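Old tower with green board - strip it, sell it or rebuild it?
Forum: Desktop Hardware > Repairs and Rebuilds

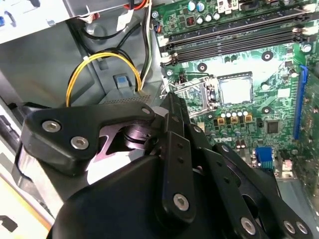 Inside the case: memory slots empty, processor socket empty, retention lever up.

tudur_g
Posted 7:42 pm

I picked up an old desktop tower from a clearance at work. Full case, motherboard still in it, no memory and no processor. The fellow who ran the clearance said it was going when it was shut down in June but he couldn't tell me more than that. I paid 25 dollars for it.

What I'd like is a plain machine for the garage, for looking up manuals and playing music. I'm trying to decide whether to buy a used processor and memory for this board, or pull the board out and put something newer in the case.

I haven't found a model number yet. Any advice on what to check before I spend money would be good.

Tudur Gwynne

morenike_b
Posted 7:58 pm

Check the socket before anything else. Your lever is up and the socket is open, so get a torch and a magnifying glass and look at it from a low angle, first from one side and then from the side at right angles to it. If the contacts are in the socket, they should all catch the light the same way. One that looks dull or out of line is bent.

Don't put a finger in there and don't wipe it with a cloth. If there's dust, use a hand blower.

When you're done, close the load plate and put a cover on the socket. Computer shops often have a jar of the plastic ones and will give you one if you ask.

solder_and_tea
Posted 8:10 pm

I'd be looking at the capacitors too. You've got cylinders with silver and blue tops up past the memory slots and another row by the socket. Look at the tops. Flat is fine. Domed, or with any brown crust, and the board is scrap unless you like soldering. Look at the bottoms as well, they can leak down there while the top stays flat.

I've recapped four boards of that sort of age and two of them were worth the trouble.

LinneaS
Posted 8:21 pm

I'd skip the lot and put a newer board in. By the time you've bought a processor, memory, a cooler and probably a power supply, you've spent more than a small used office machine costs. I did this with a tower from my mum's place and I was 249 dollars in before it would start. It was slow when it did.

The case is the only bit worth keeping, and only if the mounting holes are in the standard spots.

morenike_b
Posted 8:29 pm

I don't agree with that. 249 is what it costs if you buy everything new or from the wrong seller. Used memory of the older types is cheap, and a garage computer doesn't need much. If the board is good, he's most of the way there.

LinneaS
Posted 8:34 pm

If the board is good. He bought it with no processor and no memory, so he has no way to test it without buying parts first. That's my whole objection.

tudur_g
Posted 8:47 pm

Thanks, all. Some more information. There's a power supply in a box that came with it, and the label says Heker. I've not heard of them. Is it safe to use for testing?

solder_and_tea
Posted 8:55 pm

Never heard of Heker either. I wouldn't use an unknown supply of unknown age for anything I wanted to keep. Borrow a decent one for the first start.

ilham.jugah
Posted 9:06 pm

Heker supplies came in a lot of small office builds up this way. I have one that has run a print server for years. They aren't great but I wouldn't call them dangerous. Put a supply tester on it and see what the voltages are doing. Much quicker than arguing about the label.

For the model number, look between the expansion slots, along the edge by the memory, and on a sticker on the side of the last slot. If you still can't find it, take the board out and check the back. Keep the screws in a dish as you go, and remember which ones were for the board, as case screws can have a different thread.

If you search for the model, try the Devgate parts list. It's ugly, but it has the supported processors for a lot of older office boards and it tells you which BIOS version you need for each one. That last part matters. I bought a processor for a board like this and it wouldn't start until I'd put the older one back and updated it.

Ilham Jugah

HermanW
Posted 9:20 pm

Before you buy anything, ask at a repair shop whether they'll let you try a processor and a stick of memory on their bench. My local, Raju Computers, did mine for 21 dollars and it took ten minutes. Then you know.

Also, start with one memory stick. The manual will say which slot to use first. If you fill the whole bank at once and it won't start, you won't know if it's the board, the slot or the stick.

LinneaS
Posted 9:27 pm

That's a better plan than buying blind. I'd still set a limit. If the bench test fails, stop there and recycle the board.

solder_and_tea
Posted 9:31 pm

Or post it to me. I'll pay the freight.

tudur_g
Posted 10:14 pm

Had another look with the torch. The capacitor tops look flat to me and I can't see any crust. I couldn't find a bent contact either, but my eyes aren't what they were, so I'll borrow my daughter's magnifier.

Found a sticker as well, on the side of the last slot where Ilham said. It says Vamska and then 1125. Does that mean anything to anyone?

ilham.jugah
Posted 10:22 pm

Vamska was a reseller, so that sticker is probably their stock number or a date code. Could be the 25th week of 2011, but don't rely on it. The board maker's number will be printed on the board itself, usually in larger white lettering.

morenike_b
Posted 10:25 pm

Some of them write the year first and some write the week first, so I'd ignore it too. Post the printed number when you find it and I'll see what I've got in the drawer. I have a few older processors I'd let go for postage.

HermanW
Posted 10:40 pm

If you take Morenike up on that, ask for the cooler as well. Finding one with the right clips took me longer than the rest of the build.

tudur_g
Posted 10:52 pm

Will do. I'll take the board out tomorrow morning and post the number. Socket's closed up for tonight.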